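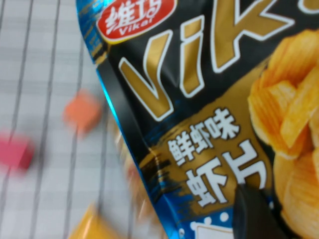
A Morning at the Numora Open Day

I'd been meaning to go to one of these for ages, and when Imre Simon sent round the link in June I signed up the same evening. Numora is the robot learning lab out on the old Gondard site, and twice a year they let the rest of us in to poke around. I got there early (parking is fine, the signs are terrible) and ended up in a group of 16, mostly parents plus a couple of very serious teenagers with notebooks.

The first stop was the data room, and I could have stayed there all day. They have a row of stations where people steer the arms by hand, picking things up and putting them down, over and over, while the cameras and the joint readings get saved. Each go is called an episode. The system they're training, Loketti, learns from those, so the more different ways you can grab something, the better. They want 2,000 good ones of bagged snacks alone!

Bags are apparently a real pain. A block is a block, and you can come at it the same way every time, but a foil bag crinkles and slides and throws light all over the place. The one I got to watch was a shiny black, blue and gold bag of Vikai shrimp chips, and on the screen from the wrist camera it looked enormous, with the black finger pushed up against the front of it and a few little colored things out of focus on the gridded white surface next to it. I asked if the blur was a problem. Imre said no, they keep episodes like that, because the arm is going to see blur in real life too and it had better get used to it. He was much pickier about labels. Every episode gets a short sentence typed in by whoever was steering, and if the sentence is sloppy the whole thing goes back in the pile.

Then we got to try it ourselves! You hold a pair of handles and squeeze, and the gripper squeezes. I had 3 tries and dropped the bag on two of them (one of the teenagers got it first time, of course). The drops get saved as well, in a separate folder, and I was weirdly pleased that my failures might be useful to someone.

After coffee there was a talk on Aliyu, the tool they use for sorting the recordings. It was a bit dry and the room was stuffy, but I liked the part where they played back 14 people doing the same pick side by side. Some go straight in, some hover forever. I'm a hoverer.

If you go, wear flat shoes and ask for the late group, as ours got rushed at the end and we missed the workshop downstairs. The cafe takes cards only. The next open day is going up on their events page once they've settled on a date, and I've already told my sister she's coming with me.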